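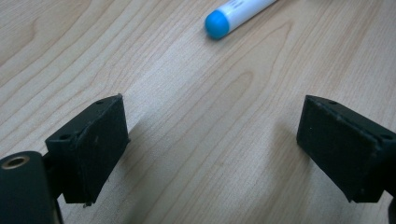 Help > Gas & Leak Detection > Fixed Sensors

Search this site Go

Print this page | E-mail this page

Fixed methane head alarms every February

We have a Purnard 281 head above the compressor at Prenholm. It trips at 2000 ppm each winter, and the hand-held sniffer finds nothing. Is it haunted?

Posted by Prormont_nights

Cosmin Crăciun
Check the zero drift first. Ours wandered almost as far as the alarm point before anyone looked in the calibration log, last signed by a man who has retired. Zero it in clean air, then span it. If it drifts again within 2 weeks, replace the cell. Also look for damp in the gland – cold mornings do it no favours.

bratu_fan
Turn it off and on.

valve2694
Please don't turn it off. Is the sniffer being held up at the roof? Methane rises, and most people sniff at chin height.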